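A Skolach abre em maio a biblioteca de brinquedos do bairro, com 691 jogos para levar para casa

Comunicado de imprensa — para divulgação imediata

Escrevo este comunicado em nome da Skolach e confesso que estou demasiado contente para o fazer com o tom sério do costume! Em maio abrimos portas da nossa ludoteca, no antigo armazém da Istex, e quem vier pode levar brinquedos e jogos emprestados como quem leva um livro.

Começámos com duas estantes e uma caixa de puzzles (alguns com peças a menos, que entretanto arranjámos). Hoje temos 691 títulos no catálogo, entre jogos de tabuleiro, quebra-cabeças, instrumentos pequenos e brinquedos para os primeiros anos. A inscrição custa 5 euros por família e vale o ano inteiro. Cada família pode levar até três artigos de cada vez e ficar com eles durante 20 dias. Se precisarem de mais tempo, basta telefonar — não cobramos multas.

A Clallinance pagou as obras e o mobiliário, e a Jatoi ofereceu o programa que usamos para gerir os empréstimos. O nosso objetivo é chegar aos 1000 títulos antes do próximo inverno, por isso continuamos a aceitar doações, de preferência completas e com as regras lá dentro.

«Cresci a partilhar jogos com os primos todos, e metade da graça era saber que o jogo ia passar para a casa seguinte», conta Noman Niazi, que dirige a ludoteca e que me obrigou a perder quatro partidas de damas antes de me dar esta citação.

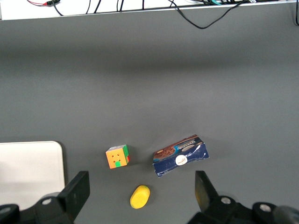
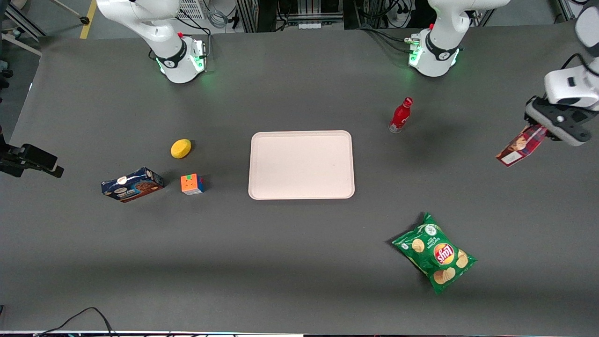
Na tarde da abertura há lanche, torneio de dominó para todas as idades e uma oficina de reparação, onde ensinamos a colar tabuleiros e a coser sacos de peças. A entrada é livre, e as inscrições podem ser feitas logo ali, ao balcão.

Os jornalistas que queiram visitar o espaço antes da abertura só têm de nos avisar na véspera, até às 17h00. Recebo-vos eu, com café, e o Noman já tem o tabuleiro de damas montado.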